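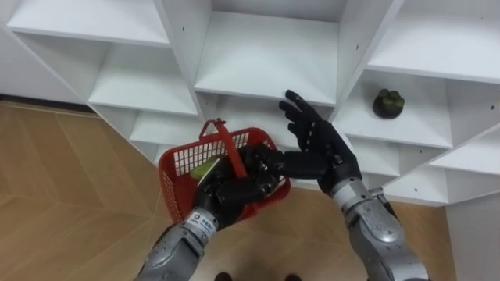
A potted succulent on white shelving.

The first thing you hear at the Undale print show is paper. It hangs in long sheets from the ceiling of the old ferry hall in Wekport, and whenever the street door opens the whole lot stirs and rattles, and people look up and grin. I went in on a wet morning meaning to stay half an hour. I came out at closing time with ink on my sleeve (there's a proofing table, and you're allowed to touch it) and no idea where I'd left my umbrella.

Undale is a print workshop that has been pulling woodcuts and linocuts in the same two rooms for 54 years, and this is the first time anyone has tried to show its output in one place. There are 83 prints on the walls and another 30 hanging overhead, the big ones, some of them longer than a canoe. The workshop never signed its editions with individual names. Everything went out under the same small stamp, a U with a notch in it, so you spend the visit learning to recognize hands without ever finding out whose they are. By the second room I was greeting one of them like a cousin. This person cannot carve a straight roofline and clearly doesn't care, and every chimney in every print leans a little to the left.

The early work is mostly black on cream: boats, gulls, market stalls, a lot of weather. Then the color arrives, all at once, on a wall painted dark gray to let it shout. The workshop got hold of a cheap orange ink that was meant for packing crates, and for a couple of years they put it on everything. Orange rivers! Orange cows! There's a night view of the harbor where the water is solid orange and the sky is bare paper, and it has no business working as well as it does. I went back to it four times.

What surprised me most was the series called Jatoi. It fills the long wall at the back, and it follows one imaginary town through a single day, from the bakers lighting up to the last bus going round empty. Each sheet was carved by a different member of the workshop, who was only allowed to see the sheet before it. So the town keeps slipping. The church changes sides of the square. A dog is brown, then spotted, then possibly a goat. Around lunchtime somebody adds a hill, and everyone who comes after has to deal with it, and you can feel them dealing with it, running stairs up it and hanging laundry across it until the hill has become the best part of the place.

The blocks themselves are here too, 876 of them, stacked on edge in open racks along the side aisle. Most are pear wood, gone nearly black from decades of ink, and a few have been carved on both sides to save money. Bend down and look along the rows with the light behind you and the cuts turn silver. A boy next to me was hunting for the left-leaning chimneys, which of course lean right on the block, and he worked that out faster than I did.

The hanging deserves a word. Pliltgate, the small design outfit that laid out the rooms, has kept the labels short and put them low, and there are real chairs with backs. The one misstep is the film in the side room, whose soundtrack leaks into the Jatoi wall and turns the bakers' dawn into something like a bank commercial. Go early and you may catch it before they switch it on.

Take your time at the proofing table as well. They'll hand you a roller and a small block and let you make a mess of it. Mine came out smudged at one corner, with the gull's beak missing, and it's already up in my kitchen.

The Undale show opened in Wekport on 12 May 2018 and runs into December. Admission is free, and the proofing table closes an hour before the hall does.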